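Rorkska Forums > Home and Household > Small Stuff
Thread: Split ring or carabiner for plush bag charms?

threadbare_k
Original poster

I have a pink plush charm that I move between my work bag and my backpack, plus a couple of others that live on a shelf. Each one came with a ball chain and I got tired of those popping open. I switched to a metal split ring through the top of the plush, with a small red aluminum carabiner clipped to it. It looks fine to me but I want opinions before I redo the rest of them.
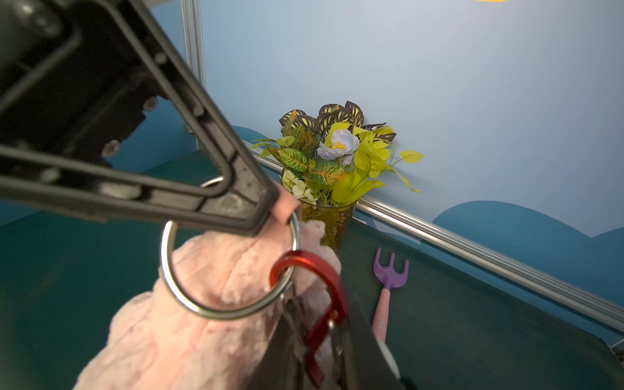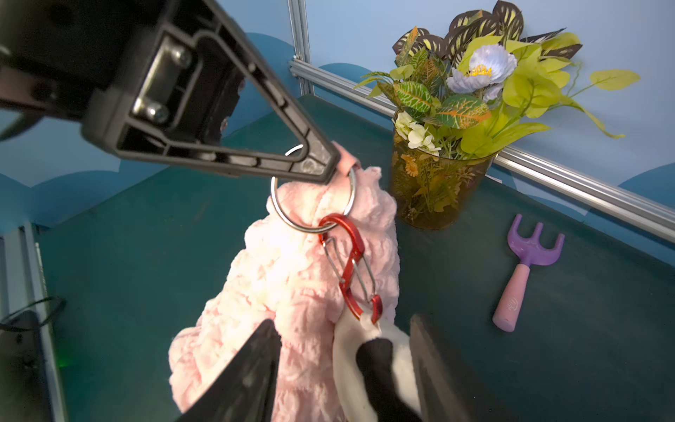 My main worry is weight. The ring is a lot bigger than what the loop was made for, and the carabiner adds more. I paid 5 dollars for the carabiner and the rings came in a pack of 25, so I have plenty to experiment with. The plush gets handled every day. Would you keep both pieces of hardware, or drop one?

Second question, less important. I want the charms to stay out where I can grab them and I don't know how to keep them from getting dusty. The flowers are artificial so those I can just rinse.

gluepot
Keep the carabiner, lose the big ring. A split ring has two cut ends, and if an end is even slightly raised it saws on fabric every time the thing swings. I had one go through a ribbon loop in a month. Carabiners are smooth all the way around except at the gate.

oldmill_rd
I disagree with that. The gate is the part that catches. Fuzzy fabric gets pulled into the hinge and you end up with a bald spot. A split ring of decent quality has flat ends and you can run a fingernail over them to check. If your nail catches, file it or throw it out.

gluepot
With a pack of 25 for a few bucks they are not going to be decent quality.

oldmill_rd
Then check all 25. It takes a few minutes.

threadbare_k
I went through the pack tonight. Most were fine. A few had an end that stuck up and I put those in the junk drawer. The one on the pink plush passes the fingernail test.

parcel_shelf
I sew and sell these at craft fairs, 274 of them last year, so I have some experience with loops giving out. The hardware is rarely what fails first. It is the stitching where the loop goes into the seam. Pull gently on the loop and look at the base. If you see thread spreading apart, the loop is on its way out no matter what you hang on it.

The fix is easy. Get upholstery thread, or the heavy polyester kind sold for buttons. Open the seam a little on each side of the loop, tuck the loop ends in farther, and backstitch across them several times. Close the seam with a ladder stitch. On long fur, use the needle tip to pick out any hairs that got trapped and the stitches disappear.

threadbare_k
Thank you. I pulled on it and there is a little gap on one side. I have Arneck button thread in white and in gray. Is white okay on pale pink?

parcel_shelf
White is fine. The pile will cover it. Do not use the gray.

hex_and_bolt
For daily use I would keep ring and carabiner both. The ring stays on the plush permanently, the carabiner does the opening and closing. If you only have the ring, you will be prying it open with your nails every time you switch bags and it will get stretched out. If you only have the carabiner, you are threading a fabric loop past the gate every time. The two together put the wear on metal.

gluepot
That is a fair point about switching bags. I never move mine so I wasn't thinking about it. I'd still go with a smaller ring.

hex_and_bolt
Smaller ring, sure. It only has to be big enough for the carabiner to move freely.

marshgrass
One caution on the carabiner. Those little aluminum ones are for keys and charms. The finish rubs off too. I had a red one on a cream colored bag and it left pink marks where it rubbed against the strap. A damp cloth with dish soap got most of it off.

threadbare_k
My work bag is tan canvas, so that matters. I'll put the red one on the backpack.

marshgrass
Cirnier makes plain silver ones with no color on them. I switched to those.

oldmill_rd
The Cirnier gates are stiff. I returned mine. Venter has a similar one that opens easier, but it's heavier.

parcel_shelf
On the dust question. I keep my display ones in a clear bin with a lid when I'm not selling, but if you want yours out, go over them with a lint roller every week or so. Press and lift, don't roll hard. For washing, take all the metal off first. Cool water, a drop of baby shampoo, squeeze it, don't wring, and let it dry on a towel out of the sun. Brush the fur with a clean toothbrush before it is completely dry.

marshgrass
Be careful rinsing artificial flowers if they have any fabric in them. Dark leaves can bleed. Try one leaf first in a cup of water. All-plastic ones you can swish in the sink.

gluepot
I use a hair dryer on the cool setting for mine. Works on the plush too.

oldmill_rd
That just moves the dust to the rest of the shelf.

gluepot
I do it outside.

threadbare_k
Update. I resewed the loop on the pink one with the white thread the way parcel_shelf said and you can't see the stitches. I ordered smaller rings in a pack of 100, which was the only size pack they had, so if anyone wants some, send me a message. I'm keeping the carabiner for the backpack. Still deciding between Cirnier and Venter for the work bag.

hex_and_bolt
I'd take 5 of those rings if you're mailing them. Message sent.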